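Ondero changes sorting order for Grerka Halloween table scatter

Pumpkins, skulls and black shapes to be separated before bagging; mixed sacks withdrawn from October

Ondero, the party goods supplier, has changed the way it sorts and bags its Grerka line of miniature Halloween table decorations. Starting in October, the pieces will be separated by type and packed in fixed counts. Until now they were scooped from a mixed sack and sold by weight. The change applies to all bags shipped through the Mfaume packing site and to the bulk boxes supplied to Tillitz stores.

The Grerka line is what the trade calls table scatter: small molded pieces meant to be spread on a tablecloth, dropped into a glass bowl or glued to a wreath. The current set has orange pumpkins, pale skulls and an assortment of black shapes. None of the pieces is functional, and none has changed in shape or material for this season.

Reason for the change

Under the old method, a bag was filled to a set weight and sealed. The three types do not weigh the same, and they do not flow the same way out of a sack. Pumpkins are rounded and roll to the front of the scoop. Black shapes have corners, catch on one another and tend to stay at the bottom. Skulls fall somewhere between the two.

The result was bags that met the weight printed on the label and still differed widely in content. In a check carried out at Mfaume on Friday, packers opened a case of finished bags and compared them with the picture on the header card. Bags filled early from a sack held mostly pumpkins. Bags filled late held mostly black shapes, with more broken stems and loose plastic flash among them.

"The weight was right every time and the mix was wrong most of the time," said Mwangi Swai, who is responsible for seasonal packing at Ondero. "A customer buying two bags for one table could get two quite different products."

Tillitz had asked for a count on the label instead of a weight. Its stores hang the bags on pegs next to other craft items sold by the piece, and staff had trouble answering shoppers who wanted to know how many skulls they were getting.

How the pieces are sorted

Mixed stock is spread on a tabletop in small lots, with the containers lined up along the far side. Each type has its own container. Pumpkins go into a low clear tray, black shapes into an orange basket and skulls into a teal basket. The piece colors and the container colors do not match, which Ondero says was a matter of what was on the shelf and has caused few errors.

The lots are kept small on purpose. With too many pieces on the table the skulls are easily missed, as their pale color sits close to that of light wood. The translucent pumpkins are easier to find but pick up the color of whatever is behind them, and a pumpkin resting in front of another can be read as a single piece. Sorters are asked to move clustered pumpkins apart before picking.

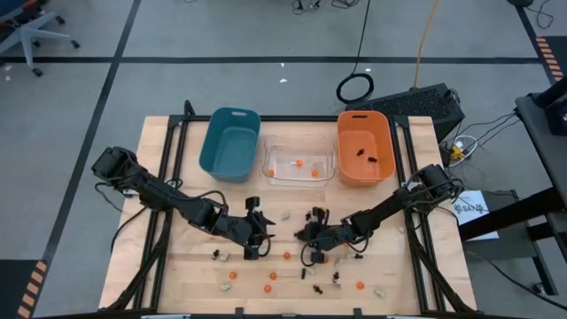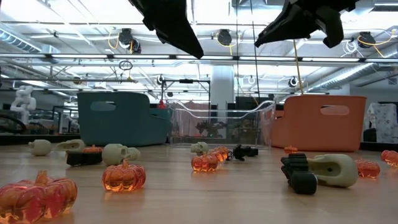

Orange, black and pale pieces mixed on a wooden tabletop during sorting.

Picking order

The written procedure gives a fixed order. Skulls are picked first, while the surface is at its fullest and attention is best. Black shapes come second. Pumpkins are left until the end, and any that have rolled toward the edge are brought back to the middle before the count starts.

Each piece is looked at once on the way to its container. The defects that lead to rejection are listed on a sheet at the table:

Pumpkins: stem missing, crack running through a lobe, cloudy patch larger than the stem.
Skulls: jaw chipped, eye socket closed by excess plastic.
Black shapes: any tip snapped off, or two pieces fused together.

Scuffs are accepted on all three types. So is minor variation in the orange, which ranges from amber to a deeper red-orange depending on the batch and on the thickness of the piece. Ondero considered grading the pumpkins by shade and dropped the idea after a short trial. Under warm indoor lighting the difference was hard to hold to a standard, and buyers shown both versions preferred the mixed shades.

Size is a separate matter. Pumpkins will not be graded by size either, but the large ones are limited to one per bag so that the bag closes flat behind the card.

Bag contents

The retail bag will hold 12 pumpkins, 9 skulls and 7 black shapes. The bulk box for Tillitz contains 800 pieces in three inner bags, one for each type, and the store may sell them loose. The inner bags are tied and not sealed, so that a part-used bag can be closed again.

The header card has been redrawn to show the count for each type in a single line under the product name. The weight stays on the back in small print. Bar codes for the retail bag have changed, and Ondero asks stockists to clear the old code from their systems once remaining stock is sold. The two versions should not share a peg.

Retail price is unchanged for this season.

Effect on packing time

Sorting takes longer than scooping. Swai said that the time per bag went up in the first week and has since come down, mostly because the defect check used to be a separate step and is now done during the pick. Returns for missing or broken pieces are logged by bag code, and the first comparison with last year will be made after the season closes.

Static remains a nuisance. The skulls in particular cling to the sides of a plastic basket in dry air — a light tap on the base before tipping is enough to free them. Handle slots in the basket rims are kept above the fill line so that small pieces do not escape when the basket is carried.

Old stock

Mixed bags already in stores do not need to be returned. Stockists holding unopened mixed sacks can send them to Mfaume for sorting, or keep them and sell by weight under the old label until the end of October. Sacks that have been opened will not be accepted.

Ondero has not decided whether its winter scatter lines will follow the same method. Those sets have fewer types per bag, and the snowflake pieces are flat enough to be sorted by sieve.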